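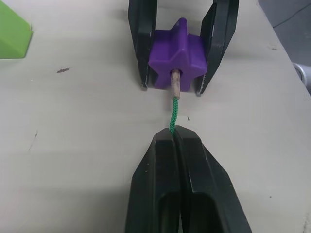

**Tips from the two-arm bench, October 30, 2024**

- Practice handoffs with something that has a bit of rope on it. Rope forgives an arm that stops short. A dowel held at both ends will argue, and the servo loses.
- Close the second gripper before you open the first. Write this on tape and stick it to the keyboard. Hina Kakakhel did, after the third trip under the bench.
- Wipe the finger pads with a barely damp cloth. Dust on black plastic looks like stars, and grips like them too.
- Run new moves at quarter speed. You will be bored. Boredom is cheaper than a wrist joint.
- Check the finger screws every 1,000 cycles. Ours went roughly 2,000 once and one turned up in somebody's coffee.
- Leave slack in the cables, then add more slack. An arm always finds the one pose you didn't try.
- Pale tabletops show every scratch. Buy one anyway, you'll find dropped screws faster.
- Label your saved poses properly. We still have "Moreta_final" and "Moreta_final_real", and the second one hits the table.

Spare finger pads are in the drawer marked Cidis. Put the lid back on the tin.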